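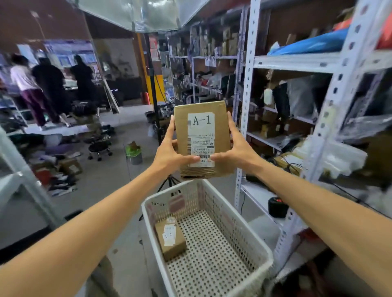

*Two-handed box pick over a basket, in the shelving area at Filline.*

**Filline is hiring a software engineer for bimanual perception and planning**

Hello, and thank you for stopping to read this! We're a small software group, and we spend our days on a problem that sounds easier than it is: getting two arms to agree about one cardboard box. Our planner, Vinemo, decides where each hand should go and how hard it should press. Our perception stack, Garba, tells Vinemo what is in the basket, which way up it's lying and whether there's a label worth reading. You would be working on the place where the two meet, and there is plenty to do there.

A good deal of the job is looking closely at recordings. Our current test set has 843 two-handed picks in it, and 337 of those are still waiting for someone to sort out why the planned grasp and the recorded one disagree. (Small boxes lying on their sides are our old friends in this department.)

What you'd be doing, more or less:

- improving pose estimates for boxes when fingers cover part of the front
- writing and testing the code that times the left and right hands together
- looking after Noden, our replay tool, which is useful and badly needs tidying
- sitting in on data sessions now and then, so you know what the numbers came from

We'd like you to be at home in C++ or Python, and to have taken some piece of motion planning or vision code from a first sketch to daily use. A degree is fine, and so is another road. If you've only ever worked with one arm, please write anyway!

You would join a team of five and report to Modupe Oyewole, with Leszek Baran as your closest colleague on the planning side. The work is on site, since we like to be near the shelves, but mornings are flexible and we're kind about school runs.

To apply, send a short letter and a piece of code you're fond of to Babatunde Igwe in hiring. Applications are open until the end of April, and everyone who writes will get a reply.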